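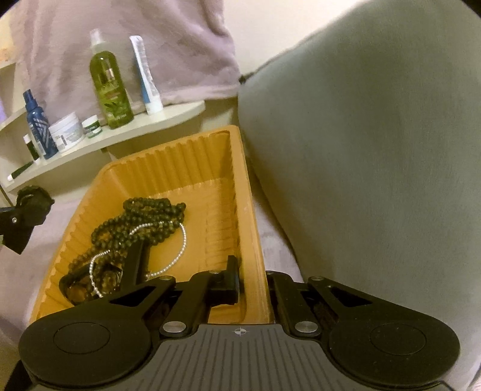 Home | Newsletter | Projects | Back issues | Contact

Beads, baskets and other people's bathrooms
February 5, 2021

Anyone who joined the Fombridge project hoping to work with robots has by now discovered that the job is mostly tidying up. Then untidying, so that it can be tidied again.

For readers who skipped the last issue: Fombridge is our attempt to teach a robot arm to handle the things people leave lying about at home. Writing rules for this was tried. The rules for a cereal box ran to a page and worked. The rules for a necklace ran to 12 pages and we don't discuss them. So the learning system gets examples instead, and the examples come from a person squeezing a hand-held gripper with a camera on it, picking things up and putting them down while the recorder runs. The arm itself stays at the Clustier workshop, where it is warm.

Baskets came round in the rota this month, and with them the matter of beads. A bead necklace is a rotten object from a learning point of view. It has no front. It has no handle. Pick it up by one end and you find it had a different end in mind. A pile of dark beads with a string of small pearly ones on top is worse still, as the pearls slide off at the first nudge and the pile underneath settles into a new shape that no earlier example will match. The learning system needs a great many of these, all a bit different. Our collectors can supply that without trying.

Moving the basket itself is meant to be the easy part. One finger goes inside the wall, the other goes outside, and you squeeze the rim between them. The instructions used to say "grasp basket", two words which produced 17 different ways of grasping a basket, including one collector who went underneath. They now say where the fingers go. They also ask that the basket be allowed to tilt, because baskets do, and a system that has only ever seen level ones will panic at the first slope.

A few things came out of the January sessions that are worth passing on.

Please stop clearing the shelves. We had a run of recordings from very clean rooms, all bare surfaces, and the system trained on them did nicely until it met a shelf with shampoo on it. Bottles, tubes, jars and cloths in the background are welcome. Leave the tube that has fallen over where it fell. If your bathroom things have migrated to the bedroom, that is between you and your household, and we would like them in.

Slow down at the rim. Most spoiled takes are spoiled in the half second before the fingers close, when the collector can tell it's going well and hurries. The system learns the hurrying very faithfully.

Keep the failures. This has been said in every issue and is still ignored. If the beads drop, carry on, pick them up, and let the recording run to the end. A dropped necklace followed by a calm recovery is worth more to us than another perfect lift. A dropped necklace followed by a word we can't play to visitors is also worth keeping, and the sound gets stripped off anyway.

Change something between takes. Turn the basket, stir the contents, move yourself to the other side of the bed. One set arrived with 50 recordings in which nothing had shifted except the light, as the afternoon went on. The system now knows a good deal about sunset.

As to numbers, we have 106 accepted basket recordings, which sounds healthy until you watch the trained arm try one. At Clustier last week it approached a basket with real confidence, took hold of the rim, paused, and let go. It did this for most of the morning. The view from Navaratnam, who look after the training side, is that it wants more examples of the moment after the grasp. The view from the workshop is that it has learned from us to have second thoughts.

Collection carries on through February from the Urari office, where the spare grippers live in the cupboard behind the printer. Sign them out in the book, charge them overnight, and bring back the screws. Socks are next on the rota, in pairs where possible.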